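May 1, 2018
Bench notebook, small hardware - Duman rack and tray
Written up by Mercedes, copied to Elvira, Sheyla and Orathai

I promised Elvira I would put down everything I know about this little rack before I forget it all again, so forgive the length. It's a nice quiet Tuesday and I have tea, which never helps me keep things short.

For anyone picking this up fresh: the piece is the Duman, the black rack with one upright and one crossbar, meant to stand with the oval tray. Fletel sent us the set in February along with the round stand and a bag of hooks. The idea is a catch-all for a hallway or a kitchen counter. You hang your keys or a few measuring spoons from the bar, and whatever falls off lands in the tray instead of skating across the floor and under the stove. I was lukewarm on it when it came out of the box and I've grown very fond of it since.

Where to stand it. Shufen and I went back and forth on this all last week. Her first layout had the rack off to one side with the tray well in front, and it looked handsome, but a dropped hook had a good chance of missing the tray completely. I like the base right up at the back edge of the tray, with the tray in the middle of the table and the bar running the long way over it. Please leave it like that for now. If you need the table for something else, put both pieces back together when you're done, as the spacing matters more than you'd think from looking at it.

The pegs are short and they hang straight down, and that took me a while to get used to. I kept wanting to hook things over the bar itself, the way you would with a towel rail. Sheyla pointed out that people at home will do just the same, and that we should write it on the card in the box. Suggested wording: "Hang from the pegs, not over the bar." Orathai, you have the better ear for these things, so do change it if it sounds bossy.

Hooks. The chrome ones are lovely to look at and a nuisance to pick up. They lie so flat on the wood that there's hardly anything to get hold of, and if you come at them from the side they slide away from you. Best way I've found is to take the hook low on its two legs and leave the loop free, so the rounded end is already pointing where you want it when you get to the bar. Taking it by the loop means putting it down again and starting over, and I've done that more often than I care to admit. They also show every fingerprint - a dry cloth is enough, please don't use the spray.

Weight. Sheyla hung the 200 gram weight from the outermost peg overnight and the post was as straight in the morning as when she left it. She would like to go heavier. I said fine, but use the other base for that, the one with the scratch underneath, and keep this one nice for the Cenddale visit. The order they are talking about is 854 sets, which made me sit down for a minute.

The tabletop. I had my doubts about working on such pale wood with so much black on it, but it has won me over. You can spot a stray hook from across the room, and in the afternoon the grain is a pleasure to look at. Please don't peel the tape off the edge of the table. I line things up by it!

Still to do:
Ask Nestska whether the tray can be had with a slightly higher rim. Up to 22 mm would still fit the carton.
Find out if the felt for the bottom of the base comes in black. The gray sample looked tired next to the metal.
Order 2 more bags of hooks.
Shufen to redraw the card with the rack behind the tray.
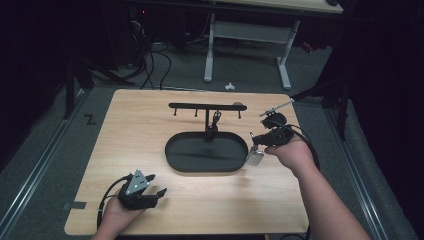
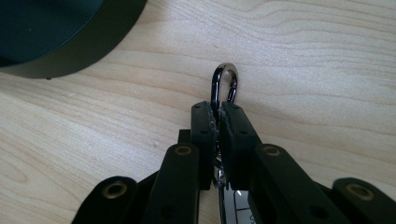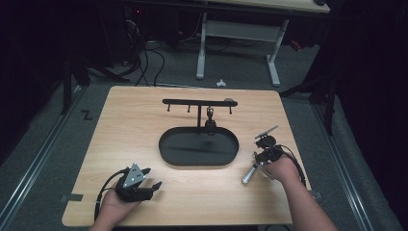
Rack and oval tray in the first and last; chrome hook on the tabletop in the middle one.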